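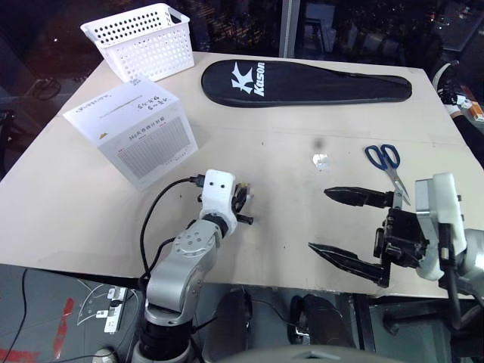

Tabletop Collection at the Brendness Laboratory

Sun 4 April
By Lotte Desmet, Collection Coordinator
Reading time: 4 minutes

The Brendness Laboratory records examples of two-armed tabletop work for use in training the Skarnora control model. The photograph at the head of this page was taken from the head camera, the same viewpoint that the model receives during training. The notes that follow concern the table, the objects on it and the manner in which examples are gathered and reviewed. They are intended for partner groups and for new operators at the Clundcombe site.

The table

Collection takes place on a light-colored table. The surface carries faint scuffs and a small dark smudge near the center. Marks of this kind are left in place between sessions, as are changes in lighting, and operators are asked not to cover them.

The basket and the white box

A perforated white plastic basket stands at the far left, open at the top, with a white paper box in front of it. The box bears a printed Chinese title above a fine gray table. In the current task set the basket is the usual destination for loose items, and its angle is changed at the start of each group of recordings. The box is listed in the object register as an obstacle. An example in which an arm displaces it is kept, and the displacement is noted in the record.

The racket cover

The black badminton racket cover with the white Kason logo lies flat across the back of the table. Long, padded objects are among the more demanding entries in the register. The preferred approach is to take hold of the narrow end and support the head with the other arm before lifting. Operators may choose a different approach where the starting position calls for it, and are encouraged to do so from time to time — variety in the examples is of value to the model.

The scissors

Scissors with dark blue handles lie beside the right gripper, their blades pointing toward the lower right. The task instruction reads: "Pick up the scissors by the handles and place them in the basket." A grasp on the blades is recorded as a fault, even when the scissors reach the basket. With the basket on the far side of the table, the operator is expected to pass the scissors from one arm to the other.

The scrap of paper

A small, shiny white scrap lies near the middle of the table. Items of this size are entered under "light debris" and are collected last. Up to three attempts at a grasp are permitted within a single example, after which the operator ends the recording and resets the table.

The two arms

The left arm carries a white hand module with curled black fingers, and the right arm a parallel gripper with two long pointed fingers. The pairing is deliberate. Earlier collections at Brendness used matching grippers on both sides, and the resulting models had difficulty when one side was changed. Each example now records which tool was fitted to each arm, together with the joint positions and the operator's commands.

Size of the collection

The present release contains 2728 examples. Of these, 1370 involve a transfer from one arm to the other, and 434 have been set aside for evaluation and are not used in training. The evaluation examples were chosen before training began and will remain unchanged through the November release.

Review

Every example is viewed by a second person before it enters the collection. Boonsong Noiphan leads the review group and maintains the written guide to labels. Reviewers confirm that the instruction matches the action, mark the moment of first contact, and record any pause longer than a few seconds. Where the operator and the reviewer disagree about the outcome, the example is held until both have watched it again — it is not decided by the reviewer alone.

Access

Partner groups may request the collection through the Alvarado data office. Requests should name the intended use and the person responsible for storage. Head-camera recordings are supplied at full length, with the label files in a separate folder. Corrections to labels may be sent to the same office and are included in the next scheduled release.

Last updated by the Brendness collection team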